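Start | Küche | Werkstatt | Putzen | Garten | Archiv

Holztische ölen, ohne sich zu ruinieren
12. Juni 2026 - von Katherine Chambi

Jeder Holztisch beginnt sein Leben mit guten Vorsätzen seiner Besitzer. Untersetzer werden gekauft, Tropfen sofort weggewischt, Gäste mit Rotwein streng beobachtet. Nach einem halben Jahr liegen die Untersetzer in der Schublade bei den Fonduegabeln.

Wer den Schaden beheben will, braucht Schleifpapier, Leinölfirnis, zwei fusselfreie Lappen und einen freien Nachmittag. Geschliffen wird immer mit der Faser, erst mit 120er, dann mit 180er Körnung. Quer schleifen geht auch, die Kratzer sieht man dann eben bis zur Rente. Für eine normale Esstischplatte reichen 50 Milliliter Öl pro Durchgang. Mein Schwager Gilberto nahm 200 und konnte wochenlang seine Zeitung nicht mehr vom Tisch lösen.

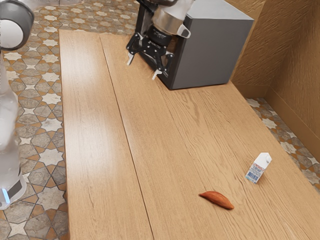
Nach zwanzig Minuten den Überschuss abnehmen, und zwar allen. Was dann noch glänzt wie eine Speckschwarte, wird morgen klebrig. Über Nacht trocknen lassen, am nächsten Tag noch einmal dünn nachölen.

Fugen zwischen den Bohlen sammeln Krümel. Ein Zahnstocher hilft, ein Staubsauger mit Fugendüse auch - das Buttermesser bitte nicht, das hinterlässt Macken.

Ganz wichtig: Ölgetränkte Lappen können sich selbst entzünden. Also flach ausgebreitet draußen trocknen oder in ein Schraubglas mit Wasser stecken, nie zusammengeknüllt in den Mülleimer.

Wasserränder vom Frühstück bekommt man oft mit etwas Öl und feiner Stahlwolle weg. Bei Eiche lieber ein Schleifvlies nehmen, Stahlspäne und Gerbsäure machen schwarze Flecken.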